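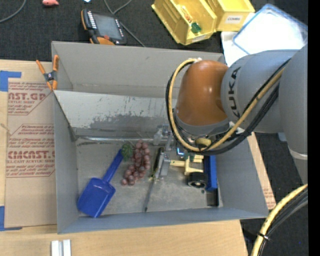 A machine that can lift one object from a box has not yet tidied anything, Gunnlaugur Arnardóttir wrote in the margin of our first draft, and the report should say early on which of the two it means to discuss. We have followed that advice. The present report deals mainly with lifting, and returns to tidying in its later sections.

Wemden Technical College
Student Project Report, Automation and Daily Work
Submitted Dec 14, 2020

Purpose of the project

The project was set up to consider whether machines are ready to take over ordinary chores in the home and on the shop floor. The group was asked to choose a single chore, to observe a machine carrying it out, and to compare the result with what a household or a shop would expect. The chore chosen was the clearing of a bin of mixed objects. It occurs in almost every home in the form of a toy box, and in shops wherever returned or misplaced goods are collected before being put back on the shelves.

Two questions were agreed with the teaching staff. The first was how often the arm could take hold of an object and remove it from the bin. The second was whether a person would accept the finished work without doing part of it again.

Method

Trials were held during November. The arm worked over an open grey bin on a table, with a slanted panel inside it. The objects differed in shape and were left lying as they fell. They included a blue toy shovel, a bunch of grapes with a green leafy piece, and a black wheel. Parts with thin bars and open angles were also used, as these resemble the broken or incomplete items found at the bottom of any toy box.

An attempt was recorded as successful if the object left the bin and was held for 3 seconds. An attempt was recorded as failed if the gripper closed on nothing, if the object fell back, or if a member of the group had to stop the arm. Objects were not rearranged to help the machine. Where two objects were lifted together, the attempt was entered as a success and a note was added, a rule which the group now regards as generous.

In the same month, short conversations were held with households in Stestdale and with floor staff at Cetlow, a shop selling household goods. Those taking part were asked what they would want from a machine that cleared a bin, and what they would not be willing to put up with.

Results

The group recorded 248 attempts, of which 200 were successful. Broad, solid objects gave the fewest difficulties when they lay away from the sides. The shovel was lifted well by its handle and poorly by its scoop, where the fingers tended to slide along the curved surface. The grapes were unpredictable. Their shape changed when they were pressed, so that a grip which appeared firm at the start could be lost as the arm rose.

Objects resting against a wall caused the greatest number of failures. The fingers require space on both sides of an object, and a wall removes that space on one side. A person deals with the matter by tipping the box or by drawing the object towards the middle with a fingertip. The program used in our trials could do neither. It would repeat the same unsuccessful approach until it was stopped.

Speed was not measured formally. All members of the group nevertheless agreed that a person working by hand would have emptied the bin well before the arm.

Views from households and the shop floor

Households in Stestdale were more patient about speed than the group had expected. Several people said that a slow machine would be welcome if it worked overnight and made little noise. They were much less tolerant of objects left behind. One parent remarked that if she had to go and check the box, she might as well have emptied it herself.

At Cetlow the order of concerns was different. Staff there could accept that some items would be left for a person, provided that the machine made clear which ones. Their main worry was damage to goods, followed by the floor space that an arm and its cables would take from the stockroom. Staff also pointed out that clearing the bin is the smaller part of the job. Each item must then be recognised, checked and taken to its proper place, and none of this was attempted in our trials.

Discussion

In answer to the first question, the arm was able to remove most objects in most positions. In answer to the second, neither group consulted would have accepted the work as complete. Households would have had to return to the box, and the shop would have had to sort whatever came out of it.

Mr Gunnlaugsson, who supervised the practical work, asked the group to consider whether the chore could be altered to suit the machine. A bin with lower or sloping sides would probably help, as would keeping soft items apart from hard ones. A shop could make such changes with little trouble. It is less reasonable to ask a family to sort its toys before the machine begins, for the sorting is a large share of the labour.

Limits of the work

Only one bin was used, and the same objects appeared in many trials. The people consulted were those willing to speak to us, and they may be more interested in machines than their neighbours are. The group did not examine cost, upkeep or safety around small children, although all of these were raised in Stestdale.

Further work

The group recommends that a later project allow the arm to push objects away from the walls before gripping them, and that lifts of two objects be recorded separately. Cetlow has agreed in principle to supply a crate of mixed returned goods for this purpose. The trial sheets are kept in the department office and may be consulted on request.

This website uses cookies to improve your visit. By continuing to browse you agree to our use of cookies. Accept | Manage settings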